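Household and Workshop Notes
Storage and Small Parts
Can a machine do the chores yet? Clear bags, mixed contents and the workbench

Plestinent Housing and Workshop Advice Service
Prepared by Agathe Guillot, Practical Guidance
Revised April

Residents and tenants of our shared workshops regularly ask whether the more tedious jobs of tidying can now be given to a machine. The advice line received 1679 enquiries on storage and small repairs in the last period, and a growing share of them mention robots. These notes deal with one ordinary job, the handling of small items kept in clear plastic bags, and set out what may reasonably be expected.

Why bags are difficult

A rigid box keeps its shape when it is touched. A thin bag does not. It folds over on itself, it clings to whatever lies beneath it, and the opening is seldom where it was a moment earlier. A person feels for the edge with a fingertip and rubs the two layers apart without much thought. A gripper with two pads has to be brought to the right fold at the right angle, and shiny film makes that fold hard to find by camera alone.

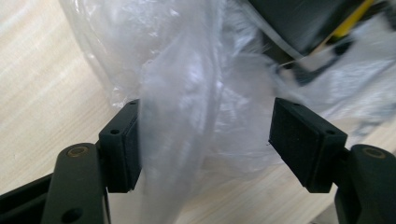 Clear film between open gripper pads, with the grain of the table showing faintly through the thinner parts.

Much of the present work on this problem is done with grippers held in the hand. A person carries out the chore with the tool, and the recorded movements are later used to teach a machine. Readers should bear this in mind when watching demonstrations. A gripper that deals neatly with a bag may have a skilled person on the other end of it.

Preparing bags for storage

The following practice is recommended in all our workshops, and will serve equally well for a kitchen drawer or a garage shelf.

Press out spare air before closing. Flat bags stack and slide less.
Keep one kind of item to a bag where possible. Rings, washers and seals go in a small bag of their own.
Write on the bag before filling it, on a hard surface, with a permanent marker.
Do not tie a bag that will be opened more than once a month. Fold the neck and use a clip.
Replace any bag that has gone cloudy or split at the seam.

Mixed bags are the commonest fault. A flat item, a heavy item and a few small rings placed together will settle differently each time the bag is moved, and the rings are then found last. Sorting such a bag by hand is a short job for most adults. For a machine it remains a hard one.

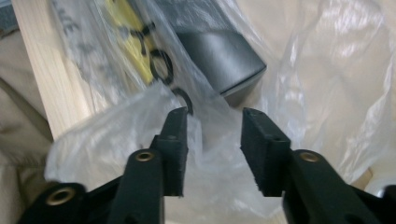
Household and Workshop Notes – Issue 24 – Page 7

Dark parts against a bright background are at least easy to see through clear film, and a black rubber ring over something yellow are a fair case in point. Seeing an item and taking hold of it are separate matters, however. The film lies between the pads and the part, and a firm squeeze from outside will often move the whole bag.

What may be left to a machine

Moving a closed bag from one place to another is within reach of several research systems, provided the bag is not too full. Opening a bag, taking out one named item and closing it again is not yet a service that we would advise any household to pay for. Our Harkwood workshop looked at two proposals last year, from Dronari and from Cantero, and accepted neither. Both were sound on rigid trays and weak on anything soft.

Members who wish to make a bench ready for any future equipment, or simply more pleasant to use, may do the following. Clear the surface of all but the job in hand. Set an open tray to one side for finished items, with sides high enough to stop them rolling out. Lead cables away from the front edge where the bench allows it. Lay bags flat, one at a time.

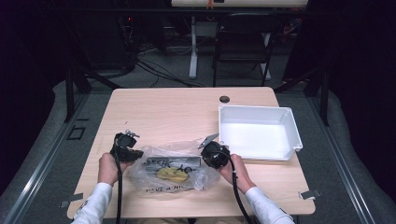 The same layout helps a person working with both hands, and we would suggest it to anyone who sorts parts for more than a few minutes at a stretch. One hand steadies the bag while the other finds the opening. Systems with a single arm lack that steadying hand, and a weight or a strip of tape on the corner of the bag is only a partial answer.

Questions on this sheet may be left at the Harkwood desk before 4 pm. Please quote reference 2062. Printed copies are kept with the notes on drawer liners and jar labels.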